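An afternoon at the Kozma paper mill open day

I'd been meaning to go for years, and this February I finally did it. The Kozma mill opens its doors once each winter, you sign up by email, and they send you a very stern note about closed-toe shoes. I got the 1:30 tour, lucky me!

Parking was a mess. The lot behind the loading docks holds 80 cars and it was full by one, so I left mine down by the river and walked up in the slush (bring a hat, the wind comes right off the water).

The pulp hall

Our guide was Dezső Vörös, who has worked there 40 years and talks with his hands even when the machines drown him out. He let us lean over the vat where old office paper gets turned into gray soup, and it smells like a wet dog in a library. I loved it. A kid in front of me asked if you could swim in it and Dezső gave that a good long think before he said no.

The machine itself is named Erkia, after a boat the founder owned, and it takes up the whole length of the building. The rolls coming off the end are taller than I am. Up on the catwalk it's hot enough that everybody had their coats off by the second stop.

The hand papermaking room

You get to pull your own sheet here! Bergþóra Dalsgaard showed us how to dip the mold and shake it side to side. My first one had a hole in the middle, my second was thick as a pancake, and the third I'm keeping. They press it and mail it to you for 3 dollars.

Snacks and sorting

Coffee and poppy seed rolls afterward in the old canteen, and I ate two. I got talking with Valtteri Kallio, a retired printer who comes every year, and we compared notes on bottle returns back home (he saves his up all winter, I never manage more than a basketful). 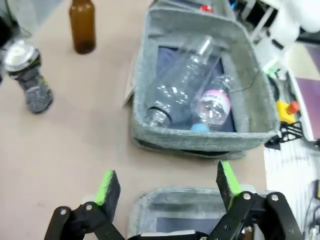
Getting there

Take the number 200 bus to the Sirnum stop and walk uphill past the church. Tours are free, but the gift shop only takes cash. I came home with a stack of deckle-edged notecards and no idea who I'm going to write to.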